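Startseite | Projekte | Labor | Team | Kontakt

Kategorie: Studierendenprojekte, Robotik, Zwischenbericht

Projekt Ullell: Becher füllen per Fernsteuerung
Tadeo Mansilla, Masanobu Kuroda

Stand März. Ziel: Arm soll Becher unter den Hahn vom Wasserspender schieben, füllen, wieder wegziehen. Vorgemacht wird alles per Teleoperation, Handschuh links, Kopfkamera läuft mit. Zuerst wollten wir den Arm von Hand führen, ging schlecht, die Finger macht man so nicht mit.

Aufgenommen: 935 Durchläufe. Davon brauchbar 600, Rest raus (Abbruch, Becher verrutscht, Zeitstempel kaputt). Masanobu hat sortiert, Tadeo gesteuert, nach 2 Wochen getauscht. Merkt man in den Daten leider, Tadeo greift viel höher am Becher. 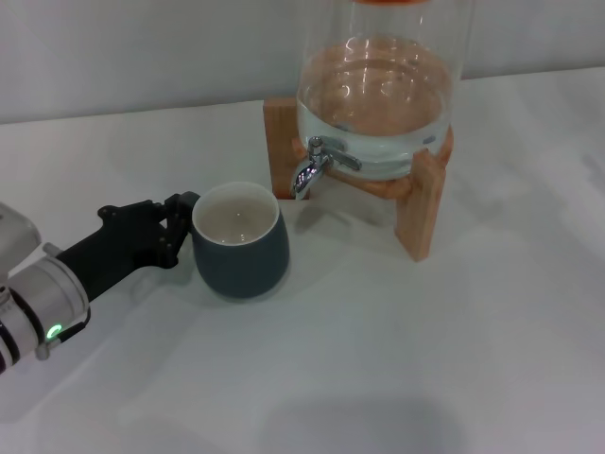
Schwierigster Teil ist das Schieben. Zu wenig Druck und die Finger rutschen ab, zu viel und der Becher kippelt. Kraftrückmeldung am Handschuh gibts nicht, man steuert nur nach Kamerabild. Verzögerung war anfangs schlimm, nach Umstecken auf Kabel deutlich besser.

Training mit den 600 Demos: 70 Prozent Erfolg, aber nur bei bekannter Startposition. Neuer Becher noch nicht getestet. Hahn bedienen klappt seperat, in Kombination noch nicht zuverlässig.

Offen: Griffhöhe vereinheitlichen, Startpositionen mehr streuen, Auswertungsskript aufräumen (Masanobu).

Diese Website verwendet Cookies. Mit der weiteren Nutzung stimmen Sie dem zu. Akzeptieren | Einstellungen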